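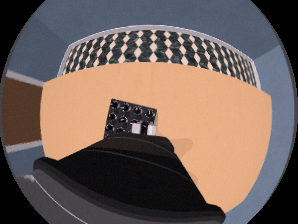
Figure 4. Simulated view past the gripper, with the two fingertips over the right part of the hole block.

5.3 Failure analysis: false grasp reports

Most of the errors in our test set were plain misses, and the controller handled them as intended by opening the fingers and trying again. A smaller group was more serious. In 30 of the 493 test episodes, the Sarantis controller reported a firm grasp on the block when the fingers had closed on nothing. The arm then went through the full lift and transfer with an empty gripper, and the episode was logged as a success until the final position check.

We replayed all 30 episodes by hand. The error began in the same stage each time, during the last part of the approach. At this point the near side of the block is hidden behind the gripper body, and the pose estimator has to work mainly from the holes that are still in view. The rims of the holes are thin and broken in the rendered images, and the top face of the block is nearly as dark as the holes themselves. When a fingertip covered part of the hole pattern, the estimator sometimes matched the visible holes to the wrong row. The estimated block then sat one row away from its true position, and the fingers closed beside it.

The wrong match alone would have been caught by the width check if that check had been working properly. It compares the finger gap after closing with the expected width of the part. In our build the gap was read before the fingers had stopped moving — an ordering mistake on our side — so a gap that was still closing could pass for a held block. 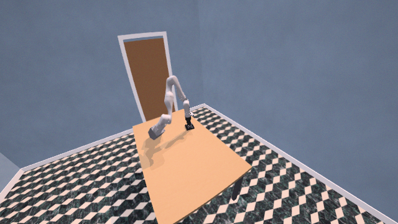

2 min read

Reviewing the replays from the room view was of limited help. The whole arm and most of the table can be seen from there, but the gripper is small and its lower end is black, and the state of the fingers is hard to judge. We used this view only to confirm that the arm path was normal. It was in every case, and we found no joint limit or collision events in the logs.

Two changes were made. The gap is now read only after finger speed has dropped to zero, and the estimator must keep its row match from the start of the approach unless a new match scores clearly better. We did not retrain the network, which still uses the original 3800 episodes from the Dulline set. With the first change alone, false grasp reports stopped, but the misses behind them remained and were now counted as misses. The second change removed around half of those.

The remaining misses are open. Evanthia Panagiotou has suggested adding a second close-up view from the side, and we plan to test this in the next Siltness release. Until then, we advise against using the grasp report as the only signal for starting a transfer, above all on a physical arm working near people.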